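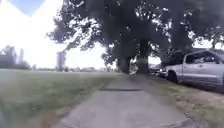 Thread on the county health department's flu shot plan, which the commissioners took up last night. I sat through the whole meeting so you can skip the video. One item that got a lot of talk was the walk-up clinic at Ornano Park. The idea is to have people line up outdoors on a sidewalk like this one, wide and concrete with grass on both sides, and move them toward a tent. I'll get to why that was an argument. 1/

First the basics. The county ordered its doses in two batches. The first one is here and has gone to the Bouvier Street clinic and the two high schools. The second was promised for October and has not shown up. The department now says "by the end of January." 2/

Commissioner Ramiro Alcaraz asked what "by the end of January" means. Does it mean the boxes are in the building, or that a person who wants a shot can get one that day? The health director said the first. Alcaraz asked for a date for the second. She said she didn't have one she was comfortable giving. 3/

That exchange took maybe two minutes and it was the most useful part of the night. The press release that went out this morning says the shots will be "available countywide in January." Read that with the answer above in mind. 4/

The waiting list stands at 487 people. Those are people who called or signed up online and were told they'd hear back. Most of them are in the north end, where the pharmacy in Plullport closed last spring and hasn't been replaced. 5/

If you live in Plullport and don't drive, the closest place to get a shot right now is Bouvier Street. The bus takes 40 minutes each way and the last one back leaves before the clinic closes. A woman who spoke in public comment had done the trip with her father and been turned away at the desk. They'd run out for the day. 6/

Her suggestion was that the clinic post the day's count online by 8 a.m. The director said they could probably do that. Nobody made a motion, so it's not an instruction. I'll check the site tomorrow morning and post what I find. 7/

Back to the park. Supporters like Ornano because it's on the bus line and has its own lot. The objections were weather and seating. January is cold here, and a lot of the people on the list are over 70. One commissioner asked for chairs along the walk and a heated tent. The parks department said chairs are fine but it doesn't own a heater. 8/

Cost of renting heaters wasn't in the packet. Alcaraz asked for it in writing before the next vote. The rest of the park plan is on hold until then. 9/

On scheduling: the county is paying for a booking system called Flusis. It went live in September. Staff said it works fine for people who have an email address and a smartphone. People who call in are put on a paper list and typed in later, and that's where the backlog comes from. 10/

There are 13 people answering phones. The department asked for more in the summer budget and didn't get them. The board chair said he'd look at moving money over from the unused travel line. Again, no motion. 11/

What did pass: a mobile van for the north end, one day a week, starting once the second batch arrives. The vote was 4 to 1. The no vote was over the contract being offered without bids. The van will stop at the Plullport library and the fire hall. Each stop can handle 30 people. 12/

You can do the math on that against the waiting list. It's better than what they have today, which is a bus ride. But it depends on a shipment with no firm date. 13/

Some people asked about kids' doses. Those are separate and they're in stock. Call the clinic or go through your school nurse. You don't need to be on the list. 14/

Somebody also asked if you lose your place on the list by getting a shot somewhere else. You should call and have your name taken off so the next person moves up. The director asked for that twice. 15/

Next meeting is at 6:30 p.m. at the county building, second floor, same room. Public comment is at the start this time, so come early if you want to speak. Sign-up sheet is by the door. 16/

Correction to 12: the fire hall stop is the old hall on Mill Road. The new one has no parking yet. 17/17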